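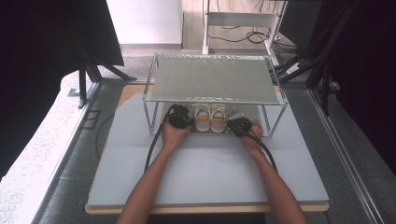
Filed under: House & Home / Your Questions

I get the same questions about hallways and shoes over and over, so I've put my answers in one place. I live in a narrow terrace in Steinbach with four people and far too many boots, so I've had plenty of practice.

Do you make visitors take their shoes off?

I ask, but I don't insist. My friend Teemu grew up in a house where you'd never dream of walking in with shoes on, and he does it without thinking. My uncle Rainer would rather go home. I keep a basket of thick socks by the door and most people are happy with that.

How many pairs should live by the front door?

Two each, in our house. Anything else goes upstairs or in the cupboard under the stairs. It slips in January, when everyone wants wellies and trainers and something decent for work, and then I have a grumpy tidy-up and we start again.

Open rack or closed cupboard?

Open, every time. I had a lovely closed one once and it smelt like a changing room by spring. Shoes need air – even clean ones. If you can't stand looking at them, hang a bit of curtain across the front and leave a gap at the bottom.

What do I do with soaking wet shoes?

Take the insoles out, stuff them with newspaper and leave them alone for 24 hours, changing the paper once if it's sodden. Keep them off the radiator! I cracked a good pair of brown lace-ups that way and I'm still cross.

Can I put canvas trainers in the washing machine?

I do, on a cool wash with an old towel, laces out. Leather ones I just wipe with a damp cloth and a drop of washing-up liquid. Check the label first if they were expensive.

My hall is tiny. Any hope?

Ours is tiny too. Go up the wall if you can, and look behind the door, where there's often more room than you'd think. Sabine from over the road uses her bottom two stairs, which I couldn't live with (I'd be down them head first), but it suits her.

Where did you get your boot tray?

The car boot sale, sorry. Any old baking tray with a lip does the same job.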